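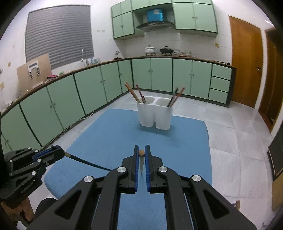
Callus is our running comparison of finger pads for hand-held parallel grippers, and most of the messages we get are about one thing: which pad should I put on mine? The questions below are the ones that come up again and again, with the fullest answers we can give. If you're new to this, start with the test we like best, which is chopsticks. They're thin, smooth, tapered and they lean whichever way they please, so a white holder with two compartments standing on a blue mat, with a few reddish ones and a dark green one sticking out, will teach you more about your fingertips in an afternoon than a whole tray of wooden blocks. The blue pads run along the inner edge of each finger, and every pad we compare goes in that same place.

Last updated Mar 21, 2024

Which pads have you compared so far?

Three. Loseck is the soft one, Eberhard is the firm ribbed one, and Dorel is a thin flat sheet that you cut to shape yourself. We also keep a pair of bare fingers for reference and everybody who visits wants to try those first. They are terrible with anything round and surprisingly good with paper.

Which one should I buy?

For kitchen and tabletop work, Loseck. It gives a little as it closes, so you don't have to line the fingers up perfectly before you squeeze. For heavier things with flat sides, Eberhard. If you're on a small budget or you enjoy cutting things out with a craft knife (I do!), Dorel is great fun and you can try three shapes in the time it takes to fit one set of the others.

How many grasps do you do with each pad?

300 per pad for the short comparison and 2000 for the wear test. The short one mixes thin things, round things and flat things. The wear test is the same cup over and over, and we take turns because your hand gets sore.

Why chopsticks and not something standard?

We use standard objects as well! The list is on the downloads page. But a standard object tends to be a polite shape that sits still. A chopstick in a holder swings when you touch it, it may be lying across its neighbour, and you only get a narrow bit to take hold of. If the pads are even slightly out of line the stick rolls round and points somewhere silly. You see the fault straight away, and that makes it a lovely test for setting up too.

Do the pads need to meet exactly at the tips?

Nearly. We set ours so the tips touch first and the rest of the pad closes just after. Kimutai Kombo worked out the routine we use now: close the fingers on a strip of paper at the tip, tug it, then move the strip down and tug again. If it's tight at the bottom and free at the top, shim the pad at the top. One layer of tape is usually plenty.

My gripper has linkage arms and not a straight slide. Does that matter?

A bit. On a linkage the fingers travel on a slight curve as they open and close, so the tips can be nearer to the table or further from it depending on how wide you've opened. With tall objects you won't notice. With a coin or a teaspoon lying flat you certainly will. Start from the opening you mean to use, and practise a few before you begin scoring.

Check the pivots while you're at it. A pivot with play in it feels just like a bad pad, and we wasted most of last June blaming Eberhard for a loose joint.

Do I need two grippers?

No. All the pad scores on this site are from one hand at a time. Two are useful when something has to be steadied, such as holding a utensil holder still with one while you pull a chopstick out with the other. We do score those, but on a separate sheet, and please don't mix the two when you send us yours. A steadied holder makes every pad look good.

Where should I put the cable?

Anywhere it isn't pulling! Leave enough slack to turn your wrist fully both ways, then add a bit more. Cables that cross over from one unit to the other like to catch on things standing upright, so do a dry run through the whole movement before you start counting grasps.

Can I do this at home?

Please do. Kitchens are brilliant for it. There's something to pick up wherever you look, the light is different at every time of day, and the floor gives you lots of room. Put a plain mat down first. It stops small things skating off across the tiles, and one solid colour makes it far easier to see where the fingertips are when you look through the footage afterwards.

How do you score a grasp?

It's a clean one if the object comes up, stays up while you count to five and hasn't turned in the fingers. It's a half if it turned but stayed. Everything else is a miss. Tamara Stanciu wanted a fourth score for the ones you only save by twisting your wrist at the last moment, and she has a point, but we found that we couldn't agree on which those were. They go down as halves for now.

How often should the pads be cleaned?

Every 14 days if you're using them most days, sooner if you've been handling food or anything dusty. A damp cloth and a drop of washing-up liquid, then let them dry overnight. Don't use anything oily. Loseck picks up dust more than the others and goes slippery quite suddenly - if your scores drop off a cliff, wash it before you change anything else.

When should I replace them?

When the edge at the tip has rounded off. Look at it from the side against something pale. The middle of the pad hardly wears at all, so on Dorel you can often turn the piece end to end and get a second life out of it. Loseck and Eberhard are shaped, so they can't be turned.

Can I send you my results?

Yes, we'd love them! We need at least 10 grasps on each object before we can add a row to the table. Tell us which pad, which gripper, and whether you had one hand going or two. A note on what went wrong is worth more to us than a tidy average.

Will you be testing other pads?

Two are on the bench. One is a Loseck in a harder grade and the other is a home-made silicone pad sent in by a reader, which smells faintly of vinegar and grips like anything.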